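Hand-held grippers keep losing tracking when I go for small stuff

Posted in Home & Shared Shop Builds, April 7, 2022

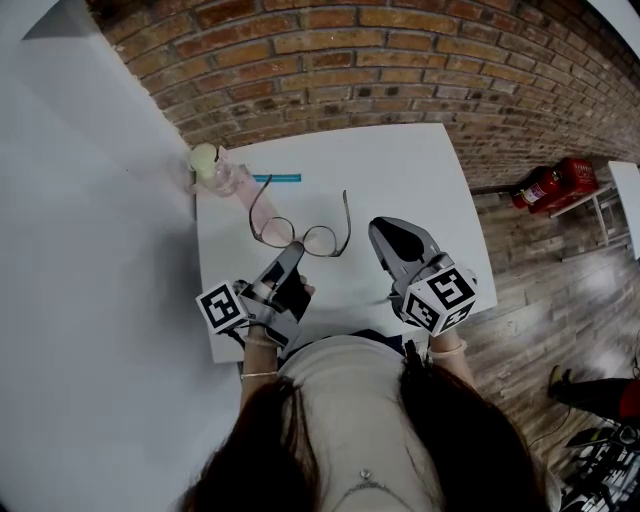
So I've got a pair of hand-held grippers with marker cubes on the outside, and the idea is that I do chores with them, the cameras log where each one went, and some day an arm copies me. The arm is still in a box. One thing at a time.

Big objects are fine. Mugs, sponges, a shoe. But eyeglasses are ruining my life. To get the jaw under a thin metal temple I have to roll my wrist almost 90 degrees, and right then the pose for that hand jumps halfway across the room and comes back a moment later like nothing happened. Out of 150 takes I kept maybe a third. I'm working on a white table in a shared shop, overhead lights on, and I can't do much about either. Do I need bigger cubes, more cameras, or a different hobby?

novley_bench

cruickshank_shopnotes

Before you buy anything, look at how many cube faces the camera gets at the worst moment of the roll. I'd bet it's one. A single flat square seen at a slant has two poses that look nearly the same to the solver, and it will flip between them whenever it feels like it. Your jump is probably that.

What fixed mine:
Turn the cube 45 degrees on its mount so an edge faces the camera in your normal working pose. You start with two faces and usually keep two through the roll.
Feed the solver the whole cube as one rigid body. If you solve each face separately and average them, you are averaging in the garbage.
Throw out any frame where the pose moves farther than a hand could. Crude, but it caught most of what was left.
Lock the exposure and bring it down. Auto exposure on a white table does strange things to the white parts of a marker.

Bigger cubes do help, up to the point where you start knocking them into each other. I found that point last July – twice.

drandavton

get better cameras. i run mine at 300 fps and never had this problem. also why glasses, just use blocks

jomgate

Seconding the rotated mount. I'd also check that the cube isn't wobbling on the gripper. Mine was held on with double-sided tape for a whole season and I blamed the software the entire time. 2 screws per cube, then redo your offset calibration, or every grasp will land slightly to the left of the thing you wanted.

And ignore the blocks comment. Anyone can pick up a block.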